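I moved into an apartment in Cairns Court last May with three boxes of kitchen stuff and a floor that squeaked in every room. Every room! I could map my whole evening by sound -- fridge, couch, bathroom, bed -- and so could the people downstairs, who left a very polite note.

So I started reading about squeaky floors, the way other people read about wine. Most squeaks are just a board rubbing on a nail, and you can shut a lot of them up with a puff of talcum powder and an old toothbrush.
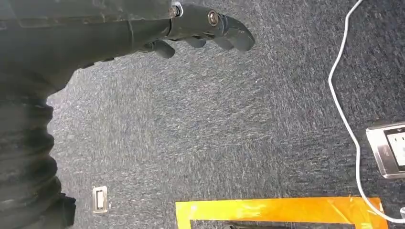

*Curled fingers over the floor.*

The hallway took me 40 minutes and it went quiet on the first try. I was so pleased with myself that I walked up and down it in my socks for the rest of the night (sorry again, downstairs). The bedroom was another story. I powdered it and swept it and powdered it again, and it still groaned like an old ship whenever I got up for water.

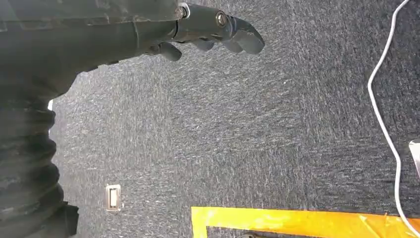

My aunt swears by screws, the kind that snap off below the surface, so I drove out to Grella, the hardware store past the bridge, and came home with a box of 74. I used nearly all of them. You have to find the joist first, and I found mine by knocking and listening and being wrong a lot. 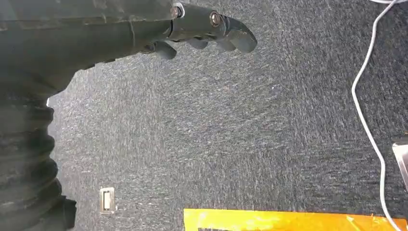 Then came the spot by the closet, which I've decided to keep. It's one small chirp, right where I step in the morning, and I missed it when I stayed at my sister's place for a week. Her floors are all carpet and I kept sneaking up on her by accident. She wants me to wear a bell next time.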